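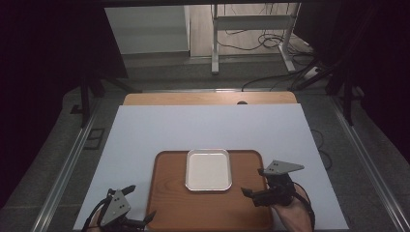

A small metal dish on a square wooden tray with rounded corners

A serving tray is a shallow, flat-bottomed platform used to carry, present or hold food, drinks and small household items. It usually has a raised edge, called a rim, lip or gallery, that keeps things from sliding off. Trays are made in wood, metal, plastic, glass, lacquer, woven fiber and ceramic, and they range from pieces small enough to hold one cup to large boards that take two people to lift. A small tray is often paired with a dish or shallow bowl that rests on it, an arrangement sometimes called a tray set or dish and stand.

Shape

Most trays are round, oval, rectangular or square. Round trays are common in bars and cafes, where the load is often carried on one hand. Rectangular trays suit cafeterias and beds. Square trays are used mainly for single servings and for display, and are seldom made very large. The corners may be sharp, cut at an angle or rounded. Rounded corners are easier to wipe clean and less likely to chip, and on a wooden tray they also remove the weak points where the grain runs short.

The rim may be vertical or sloped. A low rim allows cups and dishes to be lifted off easily, while a high one gives more protection when the tray is moved. Larger trays often have handles, either cut through the rim or attached as separate pieces. Small trays are usually made without them and are held by the edges.

Wooden trays

Wooden trays are either carved from one piece or assembled from a base and separate rim strips. In a carved tray, the center is hollowed out with a router or gouge and the rim is left standing, so the grain runs without a break from the base into the edge. Assembled trays use less wood and can be made wider, but the joints may open if the tray is soaked.

Beech, maple, acacia, walnut, cherry and rubberwood are all used. The color depends on the species, the finish and the age of the piece. Oil finishes tend to deepen the grain and give pale and medium woods a warmer tone. Varnish and lacquer form a harder film that resists stains but shows scratches more clearly. Some makers stain a plain wood so that a set assembled from different boards will match.

Metal dishes

The small dishes used on trays are commonly pressed from sheet stainless steel or aluminum. A flat blank is forced into a die, and the cut edge is then turned over. The resulting rolled edge stiffens the dish and leaves no sharp border at the lip. Rectangular dishes of this type generally have rounded corners, since thin metal pressed into a tight corner can wrinkle or tear.

Dishes of this kind hold nuts, sauces, sugar packets, butter, soap, keys or coins. In restaurants they are also used to bring the bill and return change. A metal dish may slide on a smooth wooden tray, and some makers cut a shallow recess in the wood or add a cloth or cork mat to hold it in place.

Uses

In the home, trays are used for serving tea and coffee, for meals in bed and for carrying dishes between the kitchen and the table. They are also left in one place to group loose things, such as bottles beside a sink or jars on a counter. A tray under a dish protects the tabletop from drips and scratches and lets everything on it be moved at once when the surface is cleaned.

Cafes and hotels buy trays in quantity and usually choose stackable designs. The Herport workshop in Flomadcombe, run by the woodworker Bradley Haworth, made square beech trays for this trade in batches of 1000. Its November catalog listed 58 patterns, including several sold with a matching metal dish. Hettiarachchi, a competing maker, sold its trays and dishes separately. The Clakix tray, a later design, had a recessed base that could take either a round or a rectangular dish.

Care

Wooden trays should be wiped with a damp cloth and dried soon afterward. Soaking and dishwashers can cause warping, cracking and loss of finish. An oiled tray that looks dull or feels rough can be sanded lightly along the grain and given a thin coat of food-safe oil. Excess oil is wiped off after a short wait, and the tray is stood on edge until dry.

Stainless steel dishes can be washed with ordinary dish soap. Aluminum dishes may darken in a dishwasher and are better washed by hand. Scouring pads leave fine scratches on both metals. Hot dishes placed directly on a lacquered or varnished tray can leave pale rings, so a mat or trivet is normally set between them.

See also

Butler's tray
Coaster
Lazy Susan
Tableware
Trivet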